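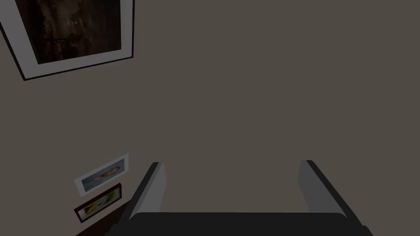

Home Stories Authors Submit Archive

The Plastham Run

Noémie Gill had 562 episodes to get through before the Hokton meeting, and the policy failed in more than half of them. She played them at double speed with the sound of the office fan behind her.

Raymonde Beaulieu pulled up a chair. "Same failure?"

"Same one. It turns to the wall and stays there until the timer ends."

The simulated apartment was called Plastham. Somebody had hung pictures in it years ago, and every new build kept them. Noémie had trained on 13 apartments and held this one out. Her method scored each camera view by how unsure the policy was, then moved the arm toward whatever would teach it most. In the other rooms that meant drawers and cups. In Plastham it meant the big dark picture in the black frame.

"What does it want with that?" Raymonde asked.

"It can't predict it. So the score stays high, and it keeps looking."

Raymonde watched two more runs. The gripper hung open in front of the bare wall. "My father did that," she said. "After he retired."

Noémie didn't answer. She wrote a line in the log - bonus does not decay on dark textures - and set the term to fade after three visits. The new job went into the queue behind one of Jadoon's.

"Are you going to take the picture down?"

"No," Noémie said. "Then I'd have to rerun the baseline."

They went to get lunch.

Contact | Copyright 2021 Hondadora Stories | Back to top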